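At Home on a Small Counter: A Talk With a Kitchen Organizer in Narbridge

Posted 1 Oct 2019

The woman who runs Sarpong Kitchens works alone and would like to keep it that way. She asked us to use the business name and leave hers out. She sets up small kitchens for renters in Narbridge and Certhorpe, mostly one-room places with a single counter, and she has done 40 of them so far.

She started after moving into a studio with no upper cabinets. "I had one drawer and a shelf over the radiator," she said. "Everything else had to live out in the open, so I had to decide what I could stand looking at."

Her first rule is that dishes stay where they are used. She is a strong believer in the upright plate rack and does not think it belongs only next to the sink. "People dry the plates in it and then move them to a stack in a cupboard. In a small kitchen you can skip the second part. Leave them standing. You take one by the rim and the others stay put."

She likes each plate to be a different color. Part of that is taste. The rest is that her clients often share the place with someone, and a person who always takes the yellow plate tends to wash the yellow plate.

Mugs go on a tree, and she is strict about this one too. "A mug on a shelf takes up the whole shelf. Nobody puts anything on top of a mug." She prefers the flat square or rectangular bases, which sit close against a wall or a box. She doesn't fill every peg. Two mugs is enough for most of her clients, with the rest packed away until there is company.

We asked about fabric boxes, which come up in nearly every kitchen she does. She buys wire ones with a cloth cover and lays a board across the top. The inside takes dish towels, bags and chargers. The board takes whatever needs to be within reach. "It's a box and a shelf. I paid very little for mine and I've had it since August of last year."

Produce is where she gets the most arguments. She keeps corn, onions and lemons out in a shallow woven tray and will not use a deep bowl. "In a deep bowl the bottom layer goes bad and you find out by the smell." The tray should have a rim, and it should be dark, in her view, as light wicker shows every stain.

Not everything she recommends is for storage. She often puts out one object with no real job, such as a little bell. A client in the Clatia building laughed at hers at first and now rings it when dinner is ready, in a room where the other person is never more than a few steps away.

Her jobs cost up to 2,000 dollars, and that includes whatever she buys. Most come in well under. She tells people to wait a month before buying anything more. "Cook in it first. Then call me and tell me what's in your way."
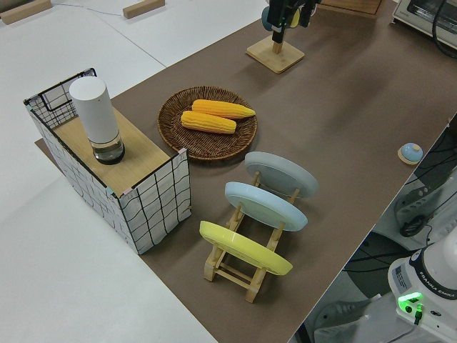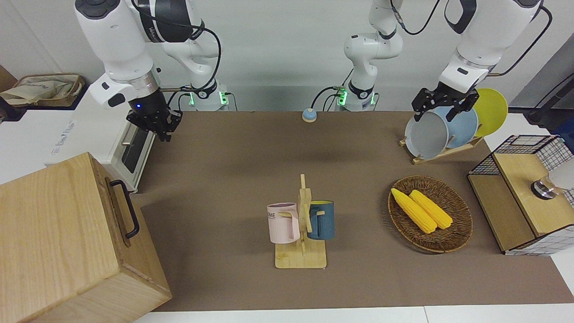
Three plates in a wooden rack, kept standing on the counter.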